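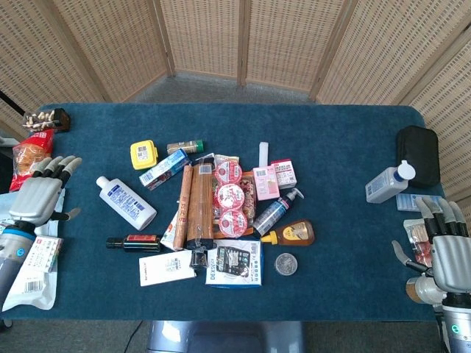
Tisch mit dunklem petrolfarbenem Stoff, dahinter ein Paravent mit hellem Geflecht

Start | Unternehmen | Sortiment | Presse | Kontakt

Jenine stellt Mietlager in Kodovdale auf einheitliche Artikelverwaltung um

Kodovdale, Juli 2019. Die Jenine GmbH, Vermieterin von Mobiliar und Raumtextilien für Tagungen, Messen und Empfänge, hat die Bestandsführung am Standort Kodovdale neu geordnet. Tische, Stellwände, Paravents, Bezüge und Bodenbeläge werden dort nun in einem gemeinsamen Artikelstamm geführt. Bisher lagen die Daten getrennt nach Möbeln und Textilien vor, mit unterschiedlichen Nummernkreisen und abweichenden Angaben zu Maßen und Zustand.

Der neue Artikelstamm umfasst 3.357 Positionen. Davon sind 3.008 für die Buchung freigegeben. Die übrigen Positionen befinden sich in der Prüfung, in der Instandsetzung oder sind zur Ausmusterung vorgesehen. Sie bleiben im System sichtbar, können aber keinem Auftrag zugeordnet werden.

Grundlage der Umstellung ist die Lagersoftware Prasura des Anbieters Tamuno. Sie verwaltet jeden Artikel mit Abmessung, Gewicht, Farbton, Bezugsart und Stellplatz. Bei Textilien kommen die Pflegekennzeichnung, das Datum der letzten Reinigung und der Nachweis zum Brandverhalten hinzu. Fehlt der Nachweis oder ist er abgelaufen, wird der Artikel gesperrt. Eine Freigabe von Hand ist nur durch die Lagerleitung möglich und wird protokolliert.

Die Datenübernahme begann im April mit den Möbeln. Anschließend folgten die Textilien, deren Erfassung den größeren Aufwand verursachte. Farbtöne waren im Altbestand nach Lieferantenbezeichnung abgelegt, so dass gleichfarbige Stoffe unter verschiedenen Namen geführt wurden. Jenine hat die Bezeichnungen durch eine interne Farbskala ersetzt. Fast 1.000 Datensätze mussten dabei zusammengeführt oder korrigiert werden.

Für Kunden ändert sich vor allem die Auftragsbestätigung. Sie weist Tische und die dazugehörigen Bezüge jetzt in einer gemeinsamen Zeile aus und nennt das Fertigmaß einschließlich Überhang. Paravents und Stellwände werden mit Höhe, Anzahl der Flügel und Breite im aufgestellten Zustand angegeben. Die frühere Angabe der gestreckten Gesamtbreite entfällt, sie hatte bei der Flächenplanung wiederholt zu Rückfragen geführt. Ältere Angebote behalten ihre Gültigkeit, werden bei einer Änderung jedoch in das neue Format überführt.

Auch die Rücknahme wurde angepasst. Textilien und Möbel durchlaufen getrennte Annahmezonen. Feuchte oder stark verschmutzte Ware ist auf dem Rückgabeschein zu vermerken und gesondert zu verpacken. Geflochtene und bespannte Flächen werden auf Bruchstellen und gelöste Kanten geprüft, Scharniere auf Spiel. Plüsch- und Florgewebe werden liegend oder gerollt gelagert, eine Stapelung unter Last ist nicht mehr zulässig. Das Ergebnis der Prüfung wird dem Kunden innerhalb von 2 Werktagen mitgeteilt.

Die bestehenden Mietpreise bleiben von der Umstellung unberührt. Gleiches gilt für Mindestmietdauer, Kaution und Anlieferzeiten. Artikelnummern aus früheren Katalogen können weiterhin angegeben werden; die Auftragsannahme ordnet sie anhand einer Umschlüsselungsliste zu. Die Liste steht Bestandskunden auf Anforderung als Datei zur Verfügung.

Über Jenine
Die Jenine GmbH vermietet Mobiliar, Raumteiler und Textilien an Veranstalter, Agenturen und Tagungshäuser. Zum Leistungsumfang gehören Lieferung, Aufbau, Abbau sowie Reinigung und Instandsetzung der Mietware. Lager, Näherei und Auftragsannahme befinden sich in Kodovdale.

Pressekontakt
Jenine GmbH, Presse und Information, Kodovdale
Abdruck honorarfrei, Belegexemplar erbeten.

Teilen 2 | Kommentare 0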